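Quinlan is hiring a part-time room attendant for the furnished short-stay units at Mollthorpe. Start is in July.
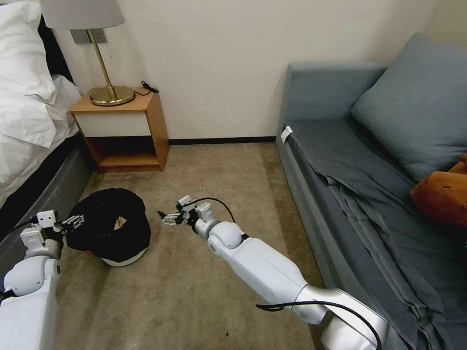
## The job

The units are small. Most are a single carpeted room with a bed, a sofa, a nightstand and a lamp, and a bathroom off the entry. You will get each one ready between guests, working alone most of the time and in pairs on heavy checkout days.

Typical work on a unit:

- Pick up anything left on the floor, the bed or the sofa. Caps, socks and phone chargers are the usual finds. Bag them, write the unit number on the tag and take them to the office.
- Strip the bed and remake it with clean white linen. Pillows go flat against the headboard.
- Open the nightstand drawer and check the shelf below it.
- Wipe the lamp base and make sure the lamp works. Coil spare cord behind it.
- Pull the sofa cushions, vacuum under them and put them back the right way around.
- Vacuum the whole carpet, including under the edge of the bed. Report stains before you treat them.
- Clean the bathroom and restock towels and soap.

We allow 2 hours for a full turnover. Units that only need a tidy and a linen change take less, and you are paid for the full slot either way.

## What we need from you

You don't need hotel experience. You do need to be able to lift a mattress corner, kneel, carry a vacuum up one flight of stairs and be on your feet for a full shift. You should be comfortable going into rooms where people have left personal things, and handling those things with care. Anything with a name on it, and any cash or medication, gets reported to the supervisor before it is moved.

A driver's license is useful but not required – the bus from Faltow stops outside the gate.

## Hours and pay

- Shifts start at 10:30 a.m. and run 5 hours, with a paid break.
- Four shifts a week, weekends in rotation.
- Pay is $1,384 a month before tax, paid on the last working day.
- There is a $600 bonus after your first six months.
- Work shirts and gloves are supplied. Bring your own closed shoes.

Your first four shifts are paid training with Abdelkrim Kabbaj, who supervises the units. After that you will have your own list of rooms.

## How to apply

Send a short note with your phone number and the hours you can work to Daithí Noonan at the Mollthorpe office, or drop it at the front desk before 4 p.m. A resume is fine but we don't insist on one. Please give one reference – a former employer, a teacher or someone you have cleaned for.

Interviews are short and include a walk through one of the units.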